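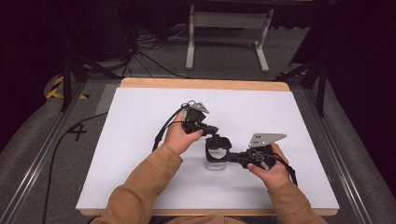 Why does the recorded score for Esen run late against the lights in Act 2?

The score was exported at one sample rate and the playback laptop was set to another, so the music came out slightly slow and the gap grew all the way through the act. Fix is to match the two, restart Adus and re-check the snow scene. Details below for whoever gets this next.

Ticket: Esen playback drift, Act 2
Opened: 5 September 2024
Venue: Tang Theater
Company: Varness Ballet
Priority: high, dress rehearsal tomorrow
Status: closed, see last entry

Reported by stage management
Act 1 fine. Act 2 starts fine, then music falls behind the light cues. By cue 202 (blue wash, corps enters upstage left) lights are ahead by nearly 3000 ms. Dancers are going with the music so they enter in the dark color and the wash has already come and gone. Looks awful. Ballet master wants to know if pianist should be called in.

First look
Opened show file on booth laptop. Adus loads, no errors. Act 2 file is 460 MB, same as on the rehearsal studio machine. Not a short copy then. Played the opening on headphones, sounded normal to me. Pitch maybe a hair low but I don't have the ear for it.

Tried: new audio cable
No change. Didn't expect one. Put the old one back.

Tried: restart laptop
No change. Same drift at the same spot.

Tried: light console clock
Console is running the Act 2 cues off its own clock once the stage manager hits the first go. Checked it against my phone through the whole village dance. Console is right. So the music is slow, the lights aren't fast. Told stage managment not to re-time anything yet — if they move the cues to fit a slow track, the whole thing will be wrong again at the next house.

Note from rehearsal pianist
Says the adagio is flat. Played the first chord at the piano next to the speakers and it's clearly off. Also says the lead has been complaining since this morning that the balances feel endless and she's running out of breath in the coda. Nobody put that in the ticket. Would have saved me an hour.

Cause
Booth laptop audio output got changed, probably for the visiting choir event. Adus normally converts on its own, but convert on load was unticked in this show file. Act 1 was exported later from the new master and happens to match the booth setting, which is why it was fine. Act 2 is the old export from last season.

Fix
— closed Adus
— set audio output back to the rate of the Act 2 file
— ticked convert on load, saved show file under a new name (left the old one in the archive folder, don't use it)
— opened Adus again, reloaded both acts
— restarted laptop with everything unplugged except audio

Check
Ran Act 2 start to end, no dancers, lights on. Cue 202 lands on the harp like it should. Curtain call music also ok. Pianist checked pitch on the adagio and the coda, happy with both. Ran the top of Act 1 too, in case the new setting broke it. It didn't.

Still to do
Re-export Act 2 from the new master so both acts match. Needs the music office, they have the session files. Has to be done before the October tour, other houses won't have anybody in the booth who knows about this.
Put a label on the laptop: DO NOT CHANGE AUDIO OUTPUT.
Ask ballet master to re-set the bows spacing, they'd stretched it to cover the late music.

Reply from stage management
Dress went ok. Wash and entrance together. One late curtain but that was me calling it late, not a playback issue. Conductor's score in the prompt desk still has the penciled times from the bad run, will rub them out tonite. Please close.

Closed. Re-export moved to its own ticket with the music office.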